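# About Wercombe Boats

We've been selling and looking after small boats for long enough now that some of our first customers are bringing their grandchildren in to choose a life jacket, and we can't think of a nicer thing to say about a business than that. Wercombe began as a repair shed with one slipway and a kettle. The slipway has been relaid, the shed has grown a proper roof, and the kettle has been replaced more often than we'd like to admit!

Most of what we sell is for fishing and for pottering about: open aluminium hulls, small cuddy boats, and the odd rowing dinghy when a good one comes our way. We're the local dealer for Vurkex hulls and Kohlhase outboards, and we fit every engine ourselves in our own workshop. We also take boats in part exchange, so there is usually a row of used ones along the fence (do ask about them, as they don't always make it onto the website before they're sold).
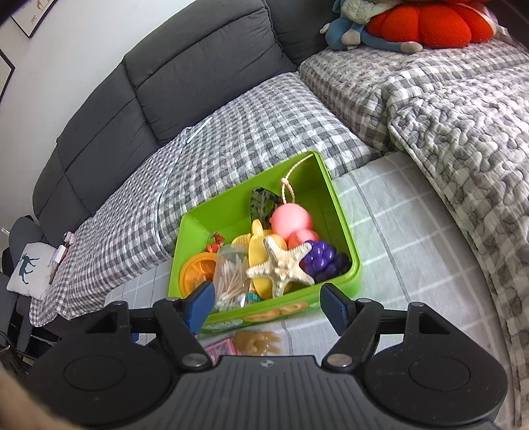 *A green tin of bits and pieces on the sofa.*

If you're new to boating, please don't feel you need to know the right words before you ring us. Tell us where you'd like to go, how many of you there'll be and what you've got to tow with, and we'll happily talk it over for as long as you like. We would much sooner spend an afternoon on that than sell you something that's too big for your drive.

In August we opened our second yard, at Jomberg, which gives us indoor winter storage for 261 boats and a much better wash-down area. Storage customers get their engine flushed and their battery looked after over the cold months, and they can come and tinker whenever the gates are open.

The parts counter at Wercombe keeps 3000 lines in stock, from shear pins to trailer bearings, and what we haven't got we'll do our best to find. Dogs are very welcome at both yards, though we do ask that they stay on a lead near the slipway.

Page last updated Oct 20, 2025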